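# Astuces d'atelier : enregistrer des démonstrations de tri et de poussée sans y perdre ses journées

Notes prises à l'atelier de Kerham pendant la campagne Dernix. Elles concernent les tâches sur table, avec un bras piloté à la main et de petits blocs à déplacer selon une consigne. Pour la saisie à la pince, voir la page Niazi.

## La table

- Fixer le plateau, toujours. Un plateau simplement posé glisse de quelques millimètres par séance et les positions enregistrées le matin ne valent plus rien le soir. Deux boulons côté opérateur suffisent.
- Choisir un bois mat. Nous avions commencé avec un panneau verni de 880 mm : les reflets gênaient la caméra dès que le soleil tournait.
- Essuyer au chiffon sec avant chaque séance. Pas de cire ni d'huile, les blocs accrochent ensuite de façon irrégulière.
- Repérer au crayon, sous le plateau, le côté qui va vers le bras. Après un démontage, on le remet presque toujours à l'envers.

## Les blocs

Prendre des couleurs franches et des formes qu'on peut nommer en un mot. Si deux opérateurs n'appellent pas un bloc de la même façon, le changer ou fixer le nom par écrit. Chez nous, « le cylindre » et « le rond » ont cohabité pendant 11 séances, et il a fallu reprendre les consignes une par une.

Pour les tâches de regroupement, on demande de rapprocher les blocs de même couleur. Un groupe est validé quand l'opérateur le juge formé, sans chercher l'alignement parfait. Les blocs peuvent se toucher ou rester légèrement écartés, les deux cas sont utiles à l'apprentissage.
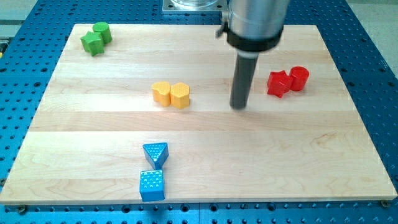

Entre deux essais, remélanger à la main et largement. La tentation est de repousser chaque bloc de quelques centimètres pour aller plus vite, et l'on obtient alors des centaines de départs qui se ressemblent. Une bonne habitude : passer les deux mains à plat sur le plateau, puis retirer un bloc du bord s'il risque de tomber.

## Le pilotage

- Descendre l'outil à côté du bloc, jamais dessus. Un bloc pincé contre le bois marque le plateau.
- Pousser lentement au contact, plus vite à vide.
- Si un bloc se retourne, finir l'essai quand même et le signaler dans la fiche. Les rattrapages sont précieux.
- Relever l'outil avant de contourner un groupe déjà formé.
- Couper l'enregistrement seulement une fois le bras immobile.

## Les consignes

Écrire la consigne avant l'essai. Une phrase courte, au présent, avec la couleur et la forme : « pousse l'étoile rouge vers le cylindre rouge ». Varier les tournures d'une séance à l'autre, mais garder les mêmes noms de formes.

## Le rythme

Compter environ 600 essais par semaine pour un poste bien tenu. Au-delà, la qualité baisse et le tri prend plus de temps que l'enregistrement. À Didmont, le poste est monté à 675 et une bonne partie a été écartée à la relecture, surtout des essais de fin de journée.

Changer d'opérateur toutes les heures. Relire une poignée d'essais à la pause de midi et vider le disque le soir, après avoir vérifié que la copie s'ouvre bien.

Dernière mise à jour : 13 octobre 2026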